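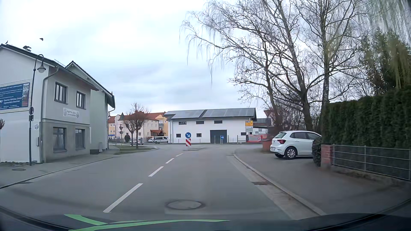

The road into the junction at Rumitz, with the sidewalk and street lamps on the left.

Rumitz junction to get new road surface and replanted roundabout island

RUMITZ, Tue 1 March – The town of Rumitz has awarded the contract for the renewal of its main junction and the approach road leading into it. Manninen, a road and landscape contractor based in Dreltow, will resurface 289 meters of road, reset the curbs on both sides, adjust the utility covers to the new road level, and replant the roundabout island. The work will take 14 weeks and is scheduled to finish before October.

The design was prepared by the engineering office Stuvstead, which also drew up the traffic plan for the construction period. The junction will stay open to cars in at least one direction at all times. Through trucks will be sent by way of Dreltow.

"The road is used by everyone in town, and most people use it twice a day," said Ritva Kallio, head of public works for Rumitz. "We want to do the surface, the curbs and the island in one job so that people only have to put up with the barriers once."

What will be done on the approach road

The existing asphalt will be milled off and replaced with a new binder course and a new surface course. Patches left by earlier utility work will be cut out and filled to full depth before the new layers go down. Manholes in the driving lane will be lifted and reset on new rings so they sit flush with the road. Residents along this stretch have reported noise from vehicles crossing the covers, mainly at night, and the new rings are bedded in a mortar that is meant to keep them from rocking.

The center line will be repainted in the same layout as today. The town looked at a narrower lane with a marked bicycle strip and decided against it for this section, as the space between the curbs is too tight to fit one that meets the current width rules. A separate study of bicycle routes in the center is under way and will be presented to the town council when it is complete.

The sidewalk paving stays. Manninen will take up and relay only those areas that have settled, and will use stones from the town's own stock. Curbs that have shifted will be reset to the correct line. At the crossing points the curb will be lowered, and textured paving will be added for people with limited sight.

The street lamps with the hooked tops and bell-shaped shades will be kept. Residents asked for this at the information evening last October, where an earlier version of the plan had shown plain straight poles in their place. The lamps will be fitted with new light sources and rewired from the foot of the pole. The signs mounted on them will go back in the same positions unless the traffic plan calls for a change.

The roundabout island
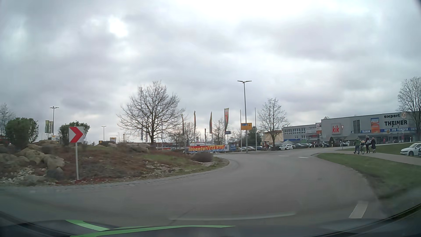

Planting on the island has been the most discussed part of the project. The town received a large number of letters on the subject after the first plan was published, and they pulled in different directions. Some people wanted a flat lawn, others a flower bed that would be changed with the seasons, and a good many asked that it be left alone. The plan now adopted keeps the mound in its present shape. The tan and grey boulders on the slope will remain, along with the low, flat rocks along the crest and the cobbles that border the lower side. What changes is the ground between them, where soil shows through today among patchy grass. Manninen will loosen and improve the soil, then plant low perennials and ornamental grasses that can cope with wind, road salt and little water.

The two green bushes near the chevron sign will be trimmed and kept. They have a job to do beyond looks – a driver coming up to the island should not be able to see straight across it, and Stuvstead's engineers advised against opening up the view there. The brownish shrub near the tip of the island will be checked by the town's gardeners in spring and replaced if it does not leaf out.

The chevron sign itself will get a new post and footing. The current post is slim and has no protection against mowing equipment. The new one will be set in a sleeve, which will allow it to be changed without digging.

"We had a drawing that started from a blank sheet, and we put it back in the drawer," said Tadeusz Witkowska, project manager at Manninen. "The stones are good and they are in the right place. Moving boulders of that size costs a lot, and you end up with holes to fill. It made more sense to spend the money on soil and plants."

Witkowska said the planting would be done last, after the asphalt crews have left, so that no machines need to drive over the edge of the mound. The plants will be supplied in small pots. They will look sparse in the first season and should close up in the second.

Flags and banners at the junction

Businesses at the junction may keep their advertising flags and banners up during construction as long as these do not block signs or the view of oncoming traffic. Where a banner is stretched close to the ground beside the road, the owner will be contacted by the town before work starts on that side. It may need to be moved back a short way while the curb is being reset. The town will not charge a fee for a temporary change of location.

The information board near the junction will be taken down for part of the construction period and put back afterward in the same place. Until then, visitors can pick up a printed town map at the town hall during opening hours.

Access for residents and customers

Entrances to homes and shops will be reachable on foot throughout the project. Driveways will be closed for short periods only while the new asphalt is laid and cools. Manninen will put a notice in each mailbox at least two working days ahead. Anyone who has a medical transport, a move or a large delivery planned is asked to contact the site office early so that the crew can leave a gap or shift the order of work.

Garbage will be picked up as usual. On days when the truck cannot get through, Manninen's crew will carry the cans to the nearest open corner and bring them back. Please mark each can with the house number.

Parking along the work area will not be possible while the crews are there. The lot behind the town hall can be used free of charge during the project, including overnight.

Bus passengers should look for the temporary stop signs, which will be moved as the work progresses. The timetable does not change, but drivers may need a few more minutes to get through the junction in the morning, and the bus company asks passengers with a connection in Dreltow to take an earlier bus where they can.

Order of work

The job starts at the outer end of the approach road and moves toward the junction. Curbs and covers come first, then milling, then the new asphalt layers. The roundabout will be surfaced in sections. The ring itself needs one full weekend closure for the final surface course, the only time at which the island cannot be driven around. The date depends on the weather, as the surface course cannot be laid in steady rain, and will be announced in the town bulletin and on signs at each approach.

"I know a full closure is the part people worry about," Kallio said. "We asked for it to be kept to one weekend, and we will give as much warning as the forecast allows."

Work on the lamps will run alongside the curb work. Lighting will be switched over pole by pole so that the sidewalk is not left dark.

Cost and funding

The project is paid for out of the town's road budget, with a contribution from the district toward the lowered curbs and the textured paving. Property owners along the road will not be billed. The contract was put out to bid under the usual rules, and the full award notice can be read at the town hall.

Site office and information

A site office will be set up near the outer end of the approach road for the length of the project. Plans for the road and the planting are on display in the town hall lobby, where staff from public works can answer questions. The planting list is available there as a handout for people who would like to see which grasses and perennials have been chosen.

About Manninen

Manninen builds and maintains roads, paths, squares and green areas for towns and private clients. The company is based in Dreltow and runs its own asphalt, paving and planting crews.

About Stuvstead

Stuvstead is an engineering office for road design and traffic planning. It has worked with the town of Rumitz on earlier sidewalk and drainage projects.

Press contact

Ritva Kallio
Public Works, Town of Rumitz
Town hall, second floor

Questions about the construction work can be sent to Tadeusz Witkowska at the Manninen office in Dreltow.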